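Preveo-users mailing list archive

[Date Prev] [Date Next] [Thread Prev] [Thread Next] [Date Index] [Thread Index]

Subject: Re: Arm drifts from leader while base is turning
From: Lâm Đoàn
To: preveo-users
Date: Sep 21, 2021
In-Reply-To: message from Định Hà

Định Hà wrote:

> We have the Preveo follower arms on a mobile base and drive them
> by hand from a pair of leader arms on a bench. With the base
> parked the follower tracks well. When the base turns on the spot
> the follower lags and then catches up with a small jump, mostly at
> the shoulder. The jump ends up in the recorded demonstrations.
>
> Things I have tried:
>
> - lowering the shoulder gain (lag gets worse, jump gets softer)
> - raising the filter cut-off on the leader side (no change)
> - a different network cable between bench and base (no change)
>
> Is this a known problem with the Koslow driver, or should I be
> looking at the cable run? Also, is there any sense in keeping the
> episodes recorded so far? We have 700 of them and I would rather
> not start again.

Định,

I don't think it is the gain, and I would put the shoulder back to its default before doing anything else. You have two effects on top of each other and changing the gain trades one for the other.

The first is timing. The Koslow driver stamps a joint reading when the packet is unpacked. It does not use the time at which the encoder was read. With the base parked the bus is quiet and the difference is too small to matter. Once the wheels are being commanded, the wheel controllers share the bus with the arm, and the arm packets queue behind them. The follower then receives a target that is already old, followed by two or three in quick succession. That is the lag and the jump you describe.

You can confirm this without touching the hardware. Log the gap between successive arm packets, park the base, and move the leader slowly through its range. Repeat with the base turning. On our rig the longest gap was 2 ms parked and 17 ms turning. If yours look similar, set the arm to the higher bus priority in the driver configuration and restart both ends. Restarting only the follower is not enough, as the leader side keeps the old ordering until it reconnects.

The second effect is mechanical, and your third test doesn't rule it out. You changed the cable between the bench and the base. The runs I would look at are the ones on the arm itself.

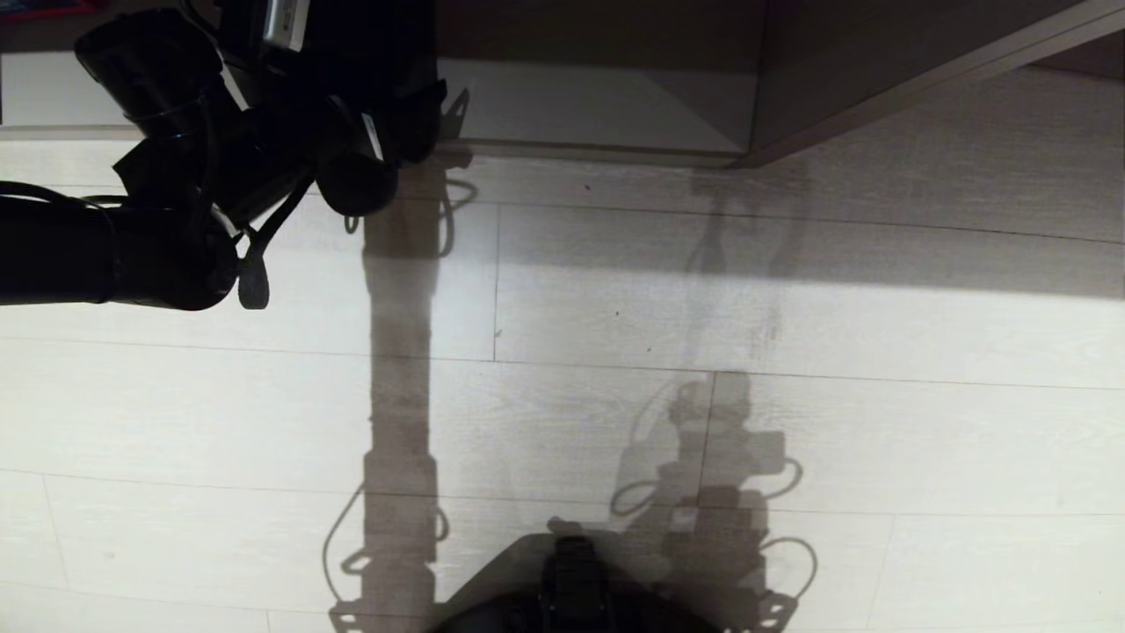
Fig. 1. An arm and its cable, seen from the head camera. The cable loops also show in the shadows on the floor.

A loop standing off the arm needs enough slack for full travel, but the slack should be taken up on the moving side of each joint. If it is all left at the shoulder, the loop swings when the base turns and pulls on the joint at the moment the controller is already behind. To check for it, power the arm with the leader disconnected, hold the pose fixed, and turn the base at your usual speed. Any shoulder movement in the log then comes from the load on the arm and cannot be the leader. A clean trace means you can leave the cable alone.

If it does move, fix the cable at the link on either side of the joint and leave a loop between the two fixings. We use the soft Stüber clips. Cable ties work, but they have to be cut every time a cable is swapped and they bite into the jacket if pulled tight. Take the arm slowly through its whole range by hand, unpowered, before driving it again.

On the recorded episodes: keep them, but don't train on all of them as they stand. The target stream and the measured joint stream are both in the file, so the bad stretches can be found afterwards. What I do:

1. Compute the difference between target and measured position for the shoulder joint, over the whole episode.
2. Mark any stretch where the difference grows and then closes within a few samples.
3. Compare the marks with the base velocity. If they fall only where the base is turning, the rest of the episode is usable.
4. Cut the episode there if the arm is idle during the turn. If the operator was turning and reaching together, drop the whole episode.

Be careful with step 4. An operator who has noticed the lag starts correcting for it, usually by overshooting with the leader and coming back. Those corrections look like part of the task in the data and a policy will learn them. They don't show up in the difference signal, as the follower may be tracking perfectly well by then. I know of no good automatic test. Play the episodes back and look at the leader trace.

Shadows are worth a word too, as you will be collecting more. With strong light from one side the arm throws a hard shadow on a pale floor, and in the head camera it can be as dark as the arm. If all the new episodes are collected under the same light, the shadow's position becomes a reliable cue for the arm's position, and the policy may lean on it. At Flivcombe we lost a good part of September to this – the policy was fine in the morning and poor after lunch. Spread the sessions over the day, or lower the blinds for a portion of them. Don't fix it by lowering the exposure, which will turn a dark arm into a flat shape with no visible joints.

For the new recordings I would also separate driving from reaching where the task allows it. Drive, stop, let the arm settle, then reach. It is slower for the operator, but the episodes are far easier to cut. Once the packet gaps are under control you can go back to combined motion and record 30 episodes that way as a comparison set.

If the gaps stay long after the priority change, post the driver version and the log header from both ends. There was an older release that read the priority setting and then ignored it, and I can't tell from your message which one you have.

Lâm

--
To leave this list, send a blank message to the list address with "unsubscribe" as the subject.

Follow-Ups: none
Prev by thread: Arm drifts from leader while base is turning
Next by thread: Leader gripper trigger reads zero after reconnect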